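Small group sign-up list counts the same household twice
Church Administration > Groups and Attendance
Posted 11/30/19 by Nultness

I keep the LifeGroup records for our church and export them from Anda to a spreadsheet. The membership report gives 272 households. When I filter by group and add the groups together, the total is higher. Some couples attend separate groups, one on the men's list and one on the women's list, and both rows carry the same household ID. The elders want one figure for the annual report and one for each group. Deleting the second row fixes the total but drops a person from the group roster. Is there a setting for this, or do I need a formula? The export has 2627 rows because it includes every attendance entry back to July.

Brondon
The export is at the attendance level, so each row is one person at one meeting. Do not delete anything from it. Copy the sheet, keep only the person ID, household ID and group columns, and remove duplicates on all three. The result is your roster. Each group figure is a count of person IDs filtered by group.

For the household figure, make a second copy, keep only household ID, and remove duplicates again. Compare the result with the membership report. It may come out lower, as households with no one in a group will not appear in an attendance export.

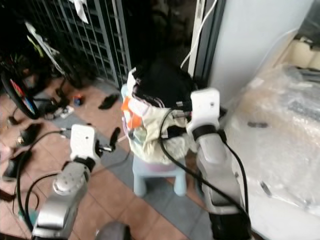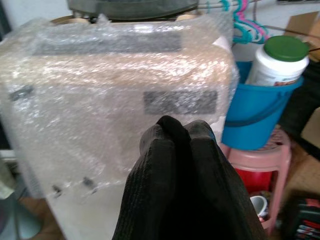
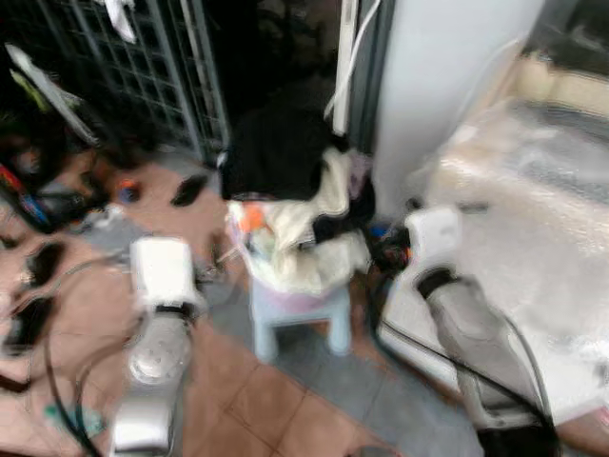
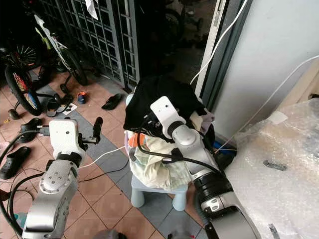
The stool with the fabric piled on it (first picture) and the bubble-wrapped appliance (second).

If the elders want households and people in the same table, label the columns clearly. The group column will not add up to the household total and should not be expected to.

Bakilana
we just count heads on the first meeting of the month and write it down. never had a complaint

Nultness
Removing duplicates on the three columns worked. Four people had a blank household ID, which the second step had merged into one row. I filled those in by hand and ran it again. I will report the two figures separately with a note under the table.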